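Section 4: Setting up your Vida worm bin

You're nearly there, and the next bit is the fun part! Set aside an afternoon and lay everything out first.

1. Soak the coir block in a bucket until it crumbles. Squeeze out handfuls until they feel like a wrung sponge.
2. Tear up 390 g of plain cardboard (egg boxes are brilliant) and mix it in.
3. Tip the bedding into your outer bin and level it off. Leave the top 50 mm clear.

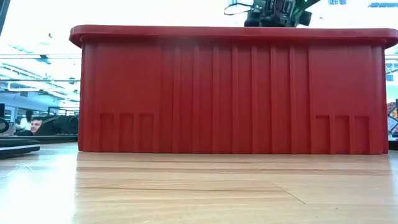 Fig. 7. Red plastic bin with rounded rim and ribbed side.

4. Add your worms. A starter pouch holds 1,000, and they'll burrow down by themselves, so just scatter them and watch them go!
5. Cover with damp newspaper and leave for a week before the first feed.

Note: the Plultinley tray liner is sold separately.

CAUTION: Keep the bin out of direct sun and frost. From November onwards, move it into a shed or garage.

89 shares · 6 comments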